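Tasley 블로그 검색 색인 플러그인

개요

Tasley는 정적 블로그에 사이트 내 검색 기능을 제공하는 플러그인이다. 글을 발행하는 시점에 색인 파일을 생성하며, 방문자의 검색은 브라우저 안에서 처리된다. 별도의 검색 서버나 데이터베이스는 필요하지 않다. 본 문서는 설치 절차, 설정 항목, 색인 범위 및 알려진 제한 사항을 기술한다.

적용 대상

Clestholm 테마 6 이상을 사용하는 블로그를 대상으로 한다. 이전 버전의 테마에서는 검색창이 머리글 영역에 표시되지 않으므로, 테마를 먼저 갱신한 후 설치하여야 한다. Marchand 테마는 본문 영역의 구조가 달라 content_selector 값을 직접 지정하여야 한다.

설치

1. 배포 파일을 내려받아 블로그 최상위 폴더의 plugins 아래에 압축을 해제한다.
2. 설정 파일의 plugins 항목에 tasley를 추가한다.
3. 사이트 전체를 다시 생성한다. 일부 글만 생성하는 경우 색인 파일은 갱신되지 않는다.
4. 출력 폴더에 search-index.json 파일이 있는지 확인한다. 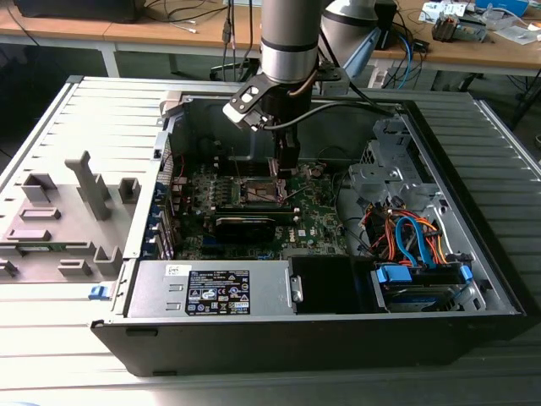

설정 항목

content_selector: 본문으로 간주할 영역을 지정한다. 기본값은 article이다.
excerpt_length: 검색 결과에 표시할 발췌문의 글자 수이다. 기본값은 97이다.
max_results: 한 번에 표시할 결과의 최대 개수이다. 기본값은 40이다.
exclude_tags: 색인에서 제외할 태그의 목록이다. 쉼표로 구분한다.
include_drafts: 초안의 색인 여부이다. 기본값은 false이며, 공개 사이트에서는 변경하지 않을 것을 권장한다.

색인 범위

제목, 본문, 태그 및 분류명을 색인한다. 댓글, 바닥글, 사이드바의 내용은 포함되지 않는다. 그림의 설명문은 본문 영역 안에 있는 경우에 한하여 색인된다. 한국어 본문은 띄어쓰기를 기준으로 나눈 뒤 조사를 분리하여 처리한다. 조사 목록은 lang/ko.txt에 있으며, 사용자가 수정할 수 있다.
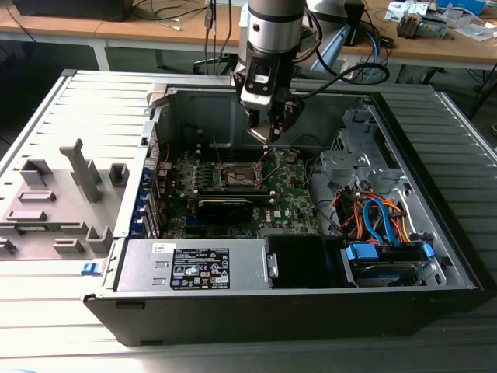

그림 2. 측면 패널을 분리한 데스크톱 컴퓨터 본체와 로봇 팔

알려진 제한 사항

글이 400편을 초과하는 블로그에서는 첫 검색 시 응답이 지연될 수 있다. 이 경우 split_index 값을 true로 지정하면 색인 파일이 연도별로 분할된다. 분할된 색인에서는 검색 결과가 관련도순이 아닌 발행일순으로 정렬된다. 합성어의 일부만 입력한 검색은 지원하지 않는다. 자바스크립트를 사용하지 않는 브라우저에서는 검색창 대신 전체 글 목록으로 연결되는 링크가 표시된다.

변경 이력

2022-09-26
조사 분리 규칙을 개정하였다.
exclude_tags에 공백이 포함된 태그를 지정할 수 있도록 하였다.
Rurkdale 형식의 색인 내보내기를 폐지하였다. 기존 파일은 자동으로 변환되지 않는다.

관리 및 문의

코드 관리는 Samah Mansour, 문서 및 번역 관리는 Audrey-Anne Paquette가 담당한다. 오류는 저장소의 이슈 게시판에 등록하되, 사용 중인 테마의 버전과 설정 파일의 해당 부분을 함께 기재하여야 한다. 보안과 관련된 사항은 공개 게시판에 등록하지 않고 SECURITY 문서에 기재된 절차에 따라 신고한다.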